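Subject: Re: [desks-list] Standing desks and back pain, again

On Wed 15 December, Afroza Selvanayagam wrote:

> We've had the Stimby sit-stand desks since June and I'd never go back. Our office survey says people feel 200 percent better. I think we should recommend them to all the member offices. The Bandara version is even cheaper if you order early.

Afroza, I'm glad your back is happier, but I'd like to see that survey before my office spends a dime. What does 200 percent better mean? Twice as good as what? And who filled it in? If it went out after the desks arrived, it mostly tells us that people like new furniture.

I did read the brochure you linked. It mentions 163 users, never says how long they were followed, and has no group that kept its old desks. That's an ad. At 1000 dollars a desk I want more than an ad.

My own experience is that folks stand for two weeks, then park the thing at one height and leave it there. I'd bet a decent chair and a walk at lunch does as much. Can't prove that either, which is sort of my point.

If anyone has numbers on how often the motors get used after six months, please post them. Ilo supposedly logs this. I asked them twice and got a coupon.

Wood top on a white pedestal, first picture; ordinary light wood table, second.

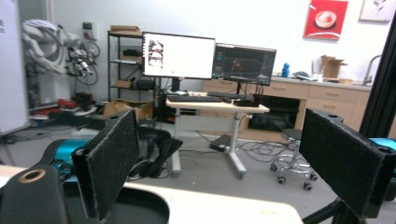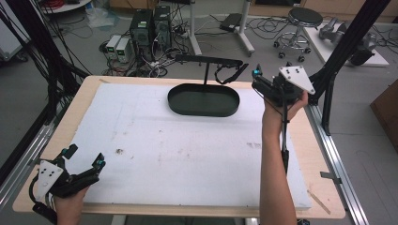

Afroza has since written to me off list, and says I may pass it on, that the survey did go out after delivery, that only one floor answered, and that she still wants the desks on the agenda.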